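Gemer publishes results of clearing-up trials with robot arms

Grustthorpe, Nov 5, 2018

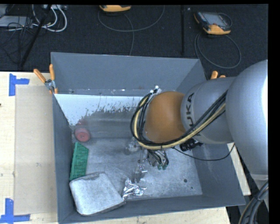 Olaniyan, reading the results before release, asked whether any of this would empty a kitchen drawer by Christmas, and was told it would not.

Gemer today publishes the results of its trials on whether a robot arm can pick mixed household items out of an open bin, one at a time. The arm made 738 attempts. In 613 of them it closed on an item. In 392 it lifted the item clear and put it down where it was asked to.

Boxes and firm objects with flat sides gave the best results. Crumpled foil and clear plastic gave the worst. Shiny and see-through surfaces are hard for the software to place, and the fingers often closed beside the item or pushed it into a corner.

A person can do the same job faster and with fewer drops. Gemer does not plan to offer a product for homes on the strength of these figures. Stockroom sorting, where the goods are known in advance, is a nearer prospect, and 4 shops have asked to see the work.

The software used in the trials is called Misinura. A second round, using only clear and shiny items, starts in December at the Grustthorpe workshop. Results will be published whether or not they improve.

Contact: Gemer press office, Grustthorpe | © 2018 Gemer | Back to top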